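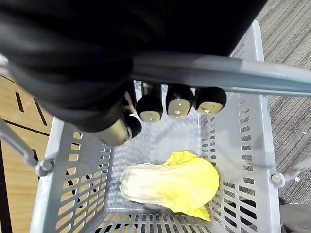
Slide 1: over the basket

OK so, hi everybody, thanks for sticking around after lunch. I'm going to talk about grocery delivery in small towns, and mostly about the part I got wrong, which was substitutions.

Quick background, don't linger. Makia has 2,980 people and one supermarket. We started Zellow there in March with a borrowed van and a phone line. Ruawai came later, and it's smaller, and the roads are worse - remember to tell the ferry story if there's time.

Next slide, the order form. I was so proud of this form! It had a little box that said "OK to substitute?" and you checked yes or no. Almost everyone checked yes. Then we'd send whole wheat when they wanted white, and the phone would ring all evening.

Ask the room: who here has gotten a weird swap? Let a few people shout theirs out. Mine was parsnips for bananas.

So we went through the first 800 orders by hand. 186 had at least one swap the customer didn't want. Pause here, let them read the chart. The worst offenders were bread, yogurt and anything for a baby. Diapers in the wrong size are no use to anyone.

What we changed: we dropped the checkbox and asked for a second choice, item by item, only on the stuff people are picky about. Took us one Monday to redo the form. I'd been putting it off for months (say this part, it's embarrassing but people like it).

Then Zesinus, the scheduling tool. Keep it short, they've got a booth in the hall. We use it for driver routes and that's all.

Last bit is phone orders. Plenty of our regulars still call, and I love those calls. Read out the one about the pickles.

Questions. If they ask about delivery fees, go back to slide 9.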